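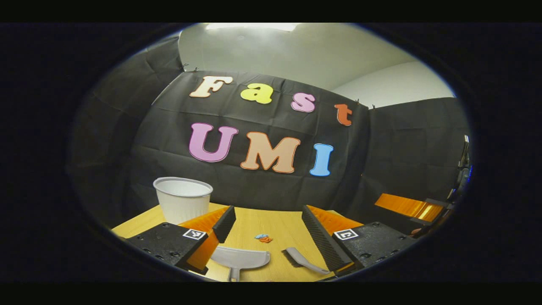 하쿰, 6월

대문 | 분류 | 최근 바뀜 | 임의 문서

클라타돈(Clatadon)

클라타돈(Clatadon)은 손에 드는 그리퍼 두 대로 녹화한 양손 시연을 하나의 시간축 위에 맞추고, 학습에 쓸 수 있는 구간만 잘라 내는 오프라인 소프트웨어이다. 흔히 "동기화 도구"로 소개되지만 코드의 절반 이상은 동기화가 실패했을 때 무엇을 버릴지 정하는 데 쓰인다. 사용자들 사이에서는 줄여서 '돈'이라고 부르는데, 무료 소프트웨어치고는 오해를 부르는 이름이다.

개요

양손 작업을 녹화하면 왼쪽 그리퍼와 오른쪽 그리퍼에서 각각 영상, 자세 추정값, 손가락 벌림 폭이 나온다. 두 장치는 저마다 시계를 가지고 있고, 두 시계는 서로의 존재를 모른다. 한 손만 쓰는 작업에서는 이 문제가 드러나지 않는다. 쓰레받기를 한쪽 그리퍼로 잡고 솔을 다른 쪽으로 잡는 작업이라면 사정이 다르다. 왼손 기록이 조금만 늦어도 데이터 속의 솔은 아직 오지 않은 쓰레받기를 향해 종잇조각을 쓸어 보내며, 정책은 그것을 성실하게 배운다.

클라타돈은 두 기록을 읽어 시계의 차이와 속도 오차를 추정하고, 결과를 시켄(Ciken) 형식의 묶음 파일 하나로 저장한다. 로봇을 직접 움직이지는 않으며 실시간 기능도 없다. 배포 문서의 첫 줄이 "이 프로그램은 급한 일을 하지 않습니다"인데, 처리 속도를 겪어 본 사람이라면 과장이 없다는 데 동의할 것이다.

이름과 연혁

이름의 유래는 알려져 있지 않다. 저장소의 '이름의 유래' 문서는 만들어진 뒤로 계속 비어 있으며, 이를 채우자는 제안은 "다음 판에서"라는 답과 함께 닫혔다. 다음 판은 그 뒤로 여러 번 나왔다.

초기판은 로자나삭(Rojanasak)이라는 내부 스크립트 모음이었다. 스크립트마다 시간 단위가 달라 어떤 것은 초, 어떤 것은 밀리초, 하나는 프레임 번호를 썼고, 변수 이름은 모두 t였다. 버전 2에서 단위를 밀리초로 통일하고 스크립트를 한 프로그램으로 합치면서 지금의 이름이 붙었다. 로자나삭은 설정 파일의 키 이름에 아직 남아 있다. 지우면 프로그램이 시작되지 않는다.

작동 방식

1. 표식 읽기
손가락에 붙은 흑백 사각 표식을 영상에서 찾아 벌림 폭을 계산한다. 표식 하나가 가려지면 다른 하나와 직전의 폭으로 메우고, 둘 다 가려지면 그 구간에 '추측' 꼬리표를 단다. 꼬리표가 달린 값은 부드럽게 이어져 있어 그래프로 보면 실측값보다 훨씬 믿음직스럽다. 문서는 이 점을 굵은 글씨로 경고한다.

2. 시간축 맞추기
양손의 움직임에서 속도가 갑자기 변하는 순간을 골라 서로 짝짓는다. 녹화 첫머리에 두 그리퍼를 맞부딪치는 동작이 있으면 그것을 우선 쓴다. 하쿰의 시험용 묶음에서 보정 전의 어긋남은 68밀리초였고, 기본 설정은 보정 뒤에도 40밀리초를 넘는 녹화를 통째로 버린다. 이 한계값은 설정에서 바꿀 수 있다. 대개 마감 전날에 바뀐다.

3. 자세 다듬기
두 그리퍼의 궤적을 공통 좌표계로 옮긴 뒤, 손목이 순간 이동한 것처럼 보이는 부분을 표시한다. 검은 커튼처럼 무늬 없는 배경이 화면을 많이 차지하면 시각 추적에 쓸 특징점이 줄어든다. 그래서 작업대 뒤에 색이 뚜렷한 글자나 무늬를 두는 사용자가 많다. 클라타돈은 배경 취향에 점수를 매기지 않지만 특징점이 부족하면 로그에 "볼 것이 없음"이라고 적는다.

4. 구간 나누기
물체를 잡는 순간과 놓는 순간을 벌림 폭의 변화로 찾아 경계로 삼는다. 아무 움직임 없이 10초가 지나면 '대기'로 분류해 잘라 낸다. 시연자가 다음 동작을 고민한 시간도 여기에 들어간다. 생각에 잠기는 로봇을 원하는 사람은 이 기능을 끄면 된다.

쓸어 담기 작업과 '입술 문제'

클라타돈의 시험 항목 가운데 가장 자주 인용되는 것은 쓸어 담기이다. 한쪽 그리퍼가 쓰레받기를 탁자에 대고 버티는 동안 다른 쪽이 솔로 작은 조각을 밀어 넣는다. 사람에게는 설명할 것도 없는 일이지만 기록으로 보면 까다롭다. 두 손이 거의 동시에 움직이고, 솔의 털은 휘며, 가벼운 조각은 어느 쪽 손의 자세값에도 나타나지 않는다.

특히 문제가 되는 곳이 쓰레받기의 앞턱이다. 조각이 턱 바로 앞에 있을 때 앞턱이 살짝 들려 있는지 탁자에 붙어 있는지는 영상만으로 가리기 어렵고, 자세 추정의 오차가 그 틈보다 큰 경우도 흔하다. 개발 문서에서는 이를 '입술 문제'라 부른다. 앞턱을 뜻하는 영어 lip을 초기 번역자가 그대로 옮긴 결과로, 바로잡자는 의견이 나올 무렵에는 이미 오류 코드에 들어가 있었다.

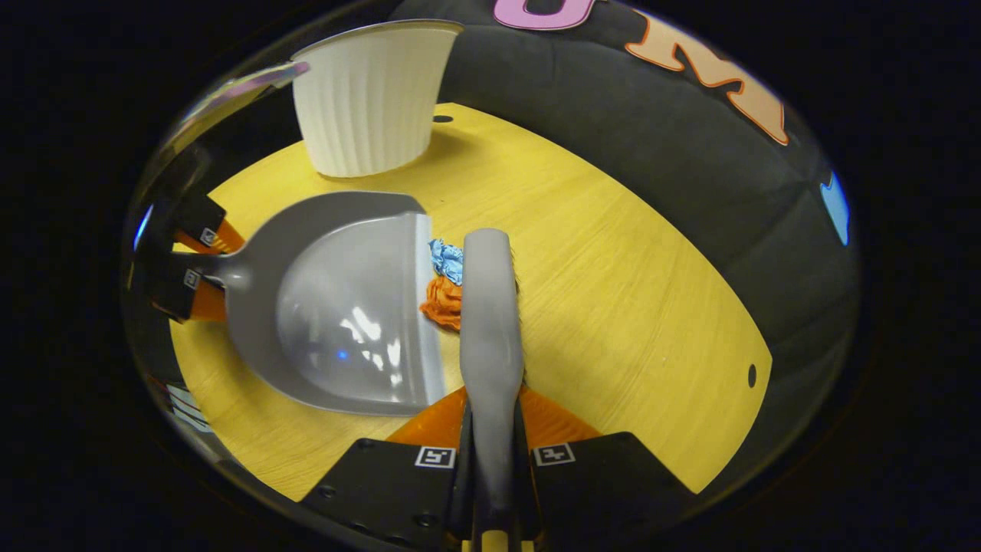 아만카이 울료아(Amancay Ulloa)는 입술 문제를 동기화 도구가 떠안은 것 자체가 실수였다고 본다. 앞턱과 탁자의 접촉은 제어기가 힘을 느끼며 풀어야 할 일인데, 시간축을 아무리 곱게 맞춰도 기록에 없던 힘이 생겨나지는 않는다는 것이다. 울료아는 클라타돈이 접촉 여부를 추정해 적는 대신 '모름'이라고만 적으면 좋겠다고 했다. 이 제안은 받아들여져 현재 접촉 항목의 기본값은 '모름'이다. 그 뒤로 항목의 정확도는 나무랄 데가 없어졌다.

시켄 형식

결과 파일은 시켄 형식으로 저장된다. 영상은 원본 그대로 두고, 양손의 시각 보정표와 자세, 벌림 폭, 구간 경계를 따로 담는다. 보정표를 떼어 내면 보정 전 상태로 되돌릴 수 있다는 점이 가장 큰 장점으로 꼽힌다. 단점은 왼손과 오른손을 a와 b로 적는다는 것이다. 어느 쪽이 a인지는 먼저 녹화 단추를 누른 장치에 따라 정해진다. 쓰레받기를 든 손이 파일마다 a였다가 b가 되는 현상은 이 때문이며, 변환할 때 --sonjabi 옵션을 주면 좌우를 고정할 수 있다. 옵션은 기본으로 꺼져 있다.

한계와 비판

첫째, 충돌 동작이 없는 긴 녹화에서 두 시계의 속도 차이를 잘 추정하지 못한다. 앞부분은 맞고 뒷부분이 밀리는데, 미리보기 창은 앞부분만 보여 준다.

둘째, 버린 구간의 이유를 세분해서 알려 주지 않는다. 로그에는 "부적합"으로만 남는다. 시연자들이 이 표현을 개인적으로 받아들인다는 보고가 있어 문구를 "보류"로 바꾸는 방안이 논의되었다. 버려진다는 사실은 같다.

셋째, 어안 렌즈 영상의 가장자리에서 표식 검출률이 떨어진다. 둥근 시야의 바깥쪽에 들어온 반대편 그리퍼는 대부분 배경으로 처리된다. 양손을 맞추는 도구가 다른 손을 못 알아본다는 지적은 이 문서의 토론란에서 가장 긴 항목이다.

같이 보기
시각 보정표 · 사각 표식 · 시켄 형식 · 입술 문제

마지막 수정: 6월, 화요일

독자 의견

밤샘정렬: 한계값이 마감 전날에 바뀐다는 문장에 출처 표시가 필요합니다. 저희는 당일 아침에 바꿉니다.

모래시계: --sonjabi 옵션, 기존 시켄 파일에도 적용되나요? 이미 변환한 묶음에 주니까 경고도 없이 그냥 끝나네요.

ttt: 모래시계 님, 적용 안 됩니다. 원본 녹화에서 다시 변환해야 해요. 원본을 지우셨으면 구간 경계에서 벌림 폭을 보고 손으로 바꾸는 수밖에 없습니다.

모래시계: 지웠습니다.

굴비: '입술 문제'를 '앞턱 문제'로 옮기자는 데 찬성합니다. 검색할 때마다 피부과 글이 먼저 나와요.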